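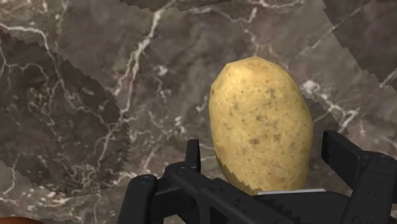 Riaan Engelbrecht

I have been storing potatoes through the winter for long enough to have made most of the mistakes, and last year I finally kept a proper log. What follows is what the log says, with some comments on method. It concerns maincrop potatoes only. Earlies do not store and I don't try.

The crop was lifted in two goes, both in dry weather, two weeks after the haulm had been cut down. I weighed it in at 170 kg after setting aside anything with fork damage. The damaged ones went straight to the kitchen or to Zodwa Magagula, who has the next plot and makes a great deal of soup. Total rejected at lifting was 12 kg, most of it from the clay end, where I have to use the fork at a worse angle.

Curing is the step I used to skip. The tubers need a period at moderate warmth and high humidity so that the skins set and small wounds cork over. I used the back of the garage with the door shut, potatoes one layer deep on old bread trays, covered with a dust sheet. I did not wash them. Washing makes them look better for a day and then they rot.

The store itself is a brick outhouse on the north side of the house. It has one small window, now boarded, and an air brick at floor level. I added a second vent near the roof, because warm air has to leave somewhere if cool air is to come in at the bottom. Both vents have a sliding cover — a piece of tin in a wooden groove — and I open them on cool nights and shut them in frost. Kayode Babalola suggested a small fan on a thermostat. He is probably right, but I wanted a year of readings without one first.

Readings were taken at seven in the morning and again after supper, from a thermometer at waist height in the middle of the stack. A second one hung near the door, and I regret not having put it on the floor. The temperature by the door moves with every visit and tells you very little about the tubers. The floor is where the frost gets in.

I aimed for five degrees and mostly held between four and eight. Lower than that and the starch begins turning to sugar, which you notice when you fry them: chips go dark before they are cooked through. It can be partly undone by bringing a sack indoors for a couple of weeks before use. I did this with two sacks after the cold spell in January and the difference was plain, although I have no measurement to offer beyond the colour of the chips.

Sacks were paper, double thickness, tops folded over but not tied. I have tried hessian, which lets in too much light at the seams, and plastic crates, which are easier to inspect but need covering. Light is what turns them green, and a green potato is not worth arguing over. Cut deep or throw it out.

Every sack was tipped out and sorted once a month. Smell finds a rotten tuber sooner than sight does, and one soft potato will take its neighbours with it if left. Sorting took an evening each time. Thulani Baloyi helped in February and was much quicker at it than I am.

Weight loss is harder to account for, as we were eating from the store throughout. I kept one sack apart as a control and weighed it at each sorting. It lost a little steadily through the winter, mostly water I assume, and faster from March, when the sprouts started. I rubbed the sprouts off twice. By May the remaining ones were soft and I stopped recording.

Changes for the coming winter: the second thermometer goes on the floor, the stack goes up on pallets, and the clay end gets something other than potatoes. I still need to find a better cover for the lower vent, as the tin has started to rust in its groove.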